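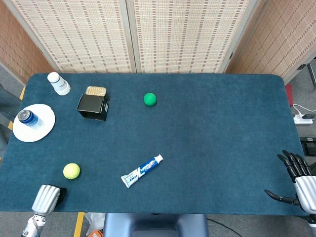

Kagiso Mathebula told us that the hard part of a refill shop is the walk back. People like the idea, they buy the first bottle, and then the empty one stays under the sink until they move out. We heard this in the first week of the project and it changed what we asked about.

Refill and Return: Packaging Habits in Wirnthorpe Hall
Project report, Consumer Studies

Background

Wirnthorpe Hall has 800 residents and one shop on the ground floor, Helleo. Helleo sells normal packaged goods and also has a refill wall at the back with dish soap, laundry liquid, shampoo, rice, oats and loose tea. The refill wall opened last fall. According to the shop it did well in October and then slowed down.

Our course asked for a small study of a buying habit in a place we knew. We both live in the hall, so we picked the refill wall. Our question was why residents who had tried it stopped using it.

Most packaging that students bring home is plastic, cardboard or metal, and the three are treated very differently once they are empty. Cardboard is flattened and taken down to the recycling room. Metal tins are often kept. Plastic bottles with screw caps could be refilled many times, but in the answers we got they were the most likely to go in the trash.

Method

We handed out 100 questionnaires in the laundry room and the lobby and got most of them back. The form asked what the person bought in the last month, what they did with the empty packaging, and if they had ever used the refill wall. There was an open box at the end for comments.

We also held a 30-minute group talk in the third floor lounge on a Wednesday evening. Kagiso Mathebula ran it and Athina Politis took notes. The people who came had all used the refill wall at least once. We did not record the talk, so the remarks in this report come from the notes and may not be word for word.

We had planned to get sales numbers from Helleo to compare with the answers. The shop could not separate refill sales from other sales of the same product, so we dropped this part.

Results

Price was not the main problem. Most people who had used the wall thought it was cheaper or the same. A few thought it was more expensive, mainly for shampoo, and when we checked the shelf they were right about the shampoo. The refill cost more per ounce than the large bottle of the Wekar brand next to it.

The most common reason for stopping was not having a container with them. Residents pass Helleo on the way in from class, and their containers are upstairs. The elevator in the Mkhize wing is slow, and people on the upper floors said they would not go up and come down again for soap. People on the lower floors used the wall more often.

The second reason was mess. The laundry liquid tap drips after it is closed. One comment said, "I got it on my sleeve and my phone and I did not go back." Several others mentioned the floor being sticky.

Labels came up more than we expected. After a refill, the label on the bottle often no longer matches what is in it. In shared kitchens this causes trouble. One person in the group talk had washed dishes with hand soap for a week. Another said she would never put anything in an unmarked bottle because her younger brother visits. The shop has stickers for this, but they are kept behind the counter and have to be asked for.

Dry goods had fewer complaints. People who bought tea and oats tended to keep using the wall, and several used a tin or jar they already liked. Athina noted that these people talked about the container as something that stays in the kitchen on view, and the soap users did not talk that way about their bottles.

Problems with the study

Our sample is not random. People in the laundry room in the afternoon are people with a free afternoon. We also did not ask what floor people lived on in the first 2 batches of forms and had to add the question by hand later, so the floor result is weaker than it should be.

The question about trash was badly worded. "Throw away" meant recycling to some people and trash to others. We noticed this during the group talk, when the forms were already out.

Suggestions for the shop

Keep a shelf of clean donated containers next to the wall, so that a person coming in from class can take one. Put the stickers and a pen on the same shelf. Fix the tap on the laundry liquid or put a tray under it.

We gave these to Helleo on one page. The manager agreed to the stickers right away and said the tap had already been reported. The shelf needs approval from the housing office because donated containers have to be washed somewhere, and the shop has no sink on the customer side. We were still waiting for an answer when this report was due.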